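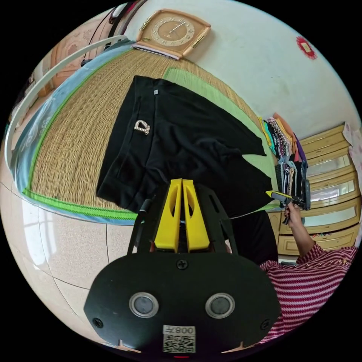

6월, 오후 4시 10분. 티셔츠 접기, Jitby 세트 재검토.

Skurent 쪽에서 돌린 결과 요약을 받았다. 시연 1286개로 학습한 정책이 400개짜리보다 확실히 낫다는 내용인데, 나는 아직 못 믿겠다. 두 조건은 시연 개수만 다른 게 아니다. 400개 세트는 거의 한 집에서 모았고 큰 세트에는 여러 집이 섞여 있다. 양의 효과인지 장소의 효과인지 이 표로는 구분이 안 된다.

평가도 조건당 60회뿐이다. 성공 판정은 사람이 눈으로 했고, 판정한 사람이 어느 정책인지 알고 있었다. "대체로 접힘"을 성공으로 넣은 기준도 마음에 안 든다. 소매가 밖으로 나온 것까지 성공이면 차이가 얼마나 남을지 다시 세어 봐야 한다.

008번 그리퍼로 찍은 분량을 따로 훑어보는 중. 검은 티셔츠가 돗자리 위에 있는 경우가 문제다. 돗자리는 결이 가로로 촘촘하고 테두리가 초록이라 옷과 배경이 너무 쉽게 갈린다. 정책이 옷깃이나 소매를 보는 건지, 그냥 밝은 바닥 위의 어두운 덩어리를 보는 건지 모르겠다. 왼쪽의 반짝이는 D 장식도 의심스럽다. 방향을 알려 주는 표식으로 외워 버렸을 수 있다. 무늬 없는 검은 옷을 어두운 천 위에 놓고 돌려 보기 전에는 일반화라는 말을 쓰지 말 것.

자세 추정도 확인 필요. 벽시계, 서랍장, 쌓아 둔 옷처럼 특징점이 많은 배경에서는 궤적이 잘 나오는 게 당연하다. 흰 벽만 보이는 구간에서 튀는지 봐야 하는데 Pearce 스크립트는 튄 구간을 조용히 잘라 낸다. 잘린 비율이 로그에 안 남는다. 이건 고쳐야 한다. 바닥 타일에 창이 비치는 장면도 따로 표시해 둘 것. 반사를 특징점으로 잡으면 골치 아프다.

할 일
- 큰 세트에서 한 집 것만 400개 뽑아 다시 학습, 시드 2개 이상
- 판정자에게 정책 이름 가리기
- D 부분을 가린 영상으로 같은 평가
- Skillier 기준선은 그리퍼 폭 보정이 우리와 같은지부터 확인

큰 세트가 나을 거라는 짐작은 나도 한다. 다만 지금 표로 보고서에 쓸 수 있는 문장은 "더 나아 보였다" 정도다. 학습은 오늘 밤에 걸어 둔다.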